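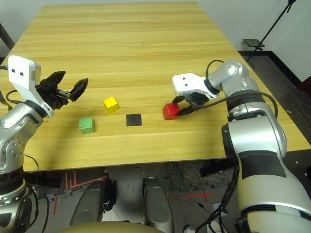
Small wooden cubes in green, yellow and red on a wood tabletop.

Wood Finish and Toy Care: Frequently Asked Questions
Last updated 3 July 2026

Which finishes does Vilwood sell for toys?
There are two. Custa is a clear oil and wax blend for bare wood. Oleck is a water-based color stain that comes in 18 shades. Oleck needs a top coat of Custa once it has dried. Custa can be used alone.

Can I use Custa over paint?
No. It has to soak into the wood, and paint blocks it. Sand back to bare wood first, or leave the paint as it is.

How many coats do I need?
Two thin coats for most hardwoods. Pine and other soft woods often take a third. Wipe off anything still sitting on the surface after 15 minutes. Oil left to pool turns sticky and stays that way for weeks.

How long before a child can play with the piece?
Wait until the finish has fully cured. At normal room temperature that takes 2 weeks for Custa. A cold garage in January will slow it down a lot, so bring the work indoors. The surface feels dry long before curing is finished.

Is it safe if a toddler chews on it?
Both products are meant for toys once cured. Neither should be swallowed or handled by children while wet. Keep the cans out of reach. The safety sheet for each product is sent with every order, and we can email another copy.

The color came off on a damp cloth. What went wrong?
Usually the stain had no top coat, or the top coat went on too early. Let the piece dry overnight, rub it with a clean dry cloth until no more color comes away, then apply Custa.

What grit should I sand to?
Start at 120 and stop at 220. Going finer closes the grain and the stain comes out pale and patchy. Round off corners and edges before the last pass. End grain soaks up more stain than the faces do, so sand it one grade finer if you want the sides of a block to match.

How do I clean finished toys?
Use a damp cloth and a little dish soap, then dry right away. Do not soak them or put them in the dishwasher. Wood that has gone dull can be given one fresh coat of Custa without sanding.

How do I get rid of used rags?
Oily rags can heat up and catch fire on their own. Spread them flat outdoors to dry, or put them in a metal can filled with water and close the lid. Never leave them in a pile or in the trash indoors.

How much will one can cover?
The small can of Custa is enough for over 426 one-inch cubes at two coats. For larger pieces, send us the measurements before ordering.

Where can I buy it?
From our website or the counter at the Haddad Street store. The store does not carry every Oleck shade, so call ahead.

Can I return a can?
Unopened cans can be returned within 30 days with the receipt. We cannot take back opened cans or mixed colors. Sample pots are not returnable.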